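Lockers, lamps and a round desk

5/27/24

We have been in the new room for 22 days now, and I finally have enough to say about it to fill a post.

The short version is that it's a long space with a white corrugated ceiling, and it used to belong to a company called Wederness that stored carpet samples there. They left the lockers. I was going to get rid of them, but after getting one quote for hauling them away I decided I like lockers. Everybody puts their bag and jacket in one and the floor stays clear. Four of them had no keys. Bednarek Lock sold me replacement cylinders and I put those in myself with a screwdriver over one lunch hour.

The desks were harder. I wanted the same rectangular ones we had at the old address, and Utura doesn't make them anymore. What they had was a round one with a cream top, marked down to $171 from the floor stock. I bought it thinking it would do for a month. It stayed. You can sit at any point on it, and there is no corner to walk into. The bad part is that it doesn't go up against a wall, so it takes more floor than you'd think from the measurements. Pens also roll off it.

Then there's the lighting. The fluorescents on the ceiling came with the lease and they are bright enough for anything, but by late afternoon I get tired of them. I brought the floor lamp from home, the one with the white cone shade and the thin black pole. I have been moving it from place to place to see where it helps most, and by the desk is the best spot so far.

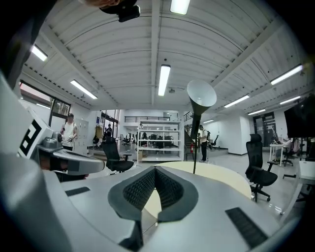 Put a warm bulb in the lamp and turn off half the ceiling lights after 4, was the advice in a comment on my last post, and the same reader thought I would stop noticing the buzz within a week. I tried the first half of that. The bulb is in and I like it. Turning off half the ceiling is not possible, as all the fixtures are on one switch. I asked what it would cost to split them into two circuits and the number was $2,331, so they stay on one switch.

The window does a lot of the work anyway. It's large, and on a clear morning I could get by without the lamp. I don't have blinds yet. In August the sun is going to be a problem on that side, and I would like to have something up before then. Zorent has roller blinds wide enough, but only in beige and a dark green, and I haven't made up my mind -- the green might be too much next to the white.

Still on the list: a second coat rack, a mat for the door, and one more mesh chair like the black ones. I'll do a separate post on the blinds when they're in.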